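Put the school play back in the gym

Every October the same argument comes back to Hillis, and every October I get fired up about it all over again. Should the fall play go to the rented theater across town, with its 200 plush seats and its proper lighting booth, or should it stay at school?

I say keep it at school! I have sat through 19 of these productions, as a parent and then as a neighbor who just can't stay away, and the ones I still talk about all happened between a basketball hoop and a stack of folding chairs.

A rented theater arrives finished. The kids walk in, stand where the tape tells them to stand, and go home. In the gym they have to make the place first – hang the cloth, fight with the clips, decide what a forest looks like when all you have is cardboard and two desk lamps. My friend Yesenia Salazar painted a moon for the spring show three times, and the third one was so good that people clapped when it came up.
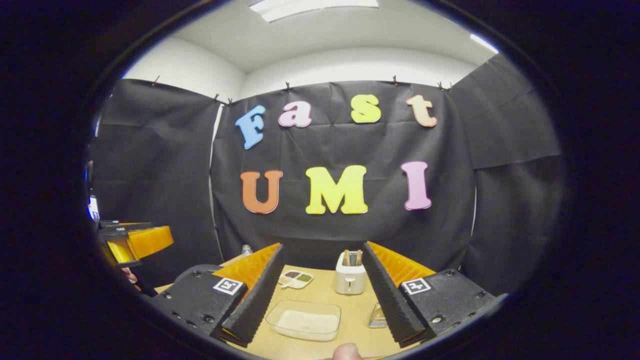 Gifty Tsikata
Guest columnist

I know the case for the theater. The sound is better, and grandparents can hear the words. Fair enough. But the rent last year ate almost all of the ticket money, and the kids got two evenings on that stage. Two! They barely learned where the doors were.

At school they can stay until 6 p.m. for weeks, trying things, throwing them out and trying again. The shy ones wander in to help with paint and end up with a line or a whole part. I have watched that happen and it thrills me every time.

So buy some decent microphones with the rent money. Borrow more chairs from the Kwofie Center if we need them. We sold 208 tickets the last time we were in the gym, and people stood along the back wall quite happily, me included.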